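À propos de Clustari

Clustari est un service d'accompagnement aux rencontres pour adultes célibataires, séparés ou veufs. Nous travaillons en entretien individuel et en petits groupes, dans nos locaux de Zastside ou à distance. 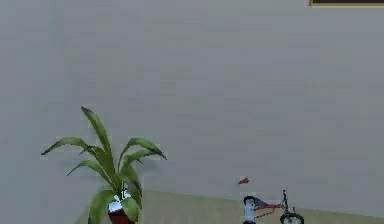
Le service a commencé avec un seul atelier du soir, consacré à la reprise des rencontres après une longue relation. Les participants posaient surtout des questions pratiques : quand parler de ses enfants, comment proposer un deuxième rendez-vous, que répondre à quelqu'un qui ne plaît pas. Nous avons gardé cette façon de travailler. Chaque séance part d'une situation apportée par la personne.

Nous ne sommes ni une agence matrimoniale ni un site de rencontres. Nous ne tenons pas de fichier de célibataires et nous ne présentons pas nos clients les uns aux autres. Il arrive que deux personnes d'un même groupe se revoient en dehors — cela les regarde, nous demandons seulement qu'elles attendent la fin du cycle.

Ce que nous proposons

L'entretien de départ dure une heure. Il sert à faire le point sur la situation, les attentes et le temps que l'on veut y consacrer. Il peut s'arrêter là.

Le suivi individuel comprend six séances, espacées de deux ou trois semaines. On y relit les profils et les messages si la personne le souhaite, on prépare un premier rendez-vous, on revient sur ceux qui se sont mal passés.

Le cycle Prindow est notre formule en groupe : huit personnes au maximum, cinq soirées à 19 heures. Un nouveau groupe s'ouvre en septembre et un autre en février. En juin, nous organisons une séance de rappel pour les anciens participants.

Notre équipe

Nous sommes quatre intervenants, formés au conseil conjugal ou à la médiation familiale. Nous nous réunissons une fois par mois pour discuter des suivis difficiles, toujours sans nommer les personnes. Lorsqu'une demande relève d'un psychologue ou d'un médecin, nous le disons dès le premier entretien.

Depuis l'ouverture, 543 personnes ont suivi un accompagnement individuel et 294 ont participé à un cycle Prindow. La lettre mensuelle compte environ 200 abonnés — elle est gratuite et l'on s'en désinscrit par simple réponse.

Confidentialité

Les notes d'entretien sont conservées un an, puis détruites. Les messages et captures d'écran que l'on nous montre en séance ne sont pas copiés.

Nous trouver

Nos bureaux se trouvent au deuxième étage du passage Bühler, à Zastside. L'accueil se fait sur rendez-vous, de 10 heures à 20 heures. Pour une première demande, merci d'utiliser le formulaire de contact en indiquant vos disponibilités.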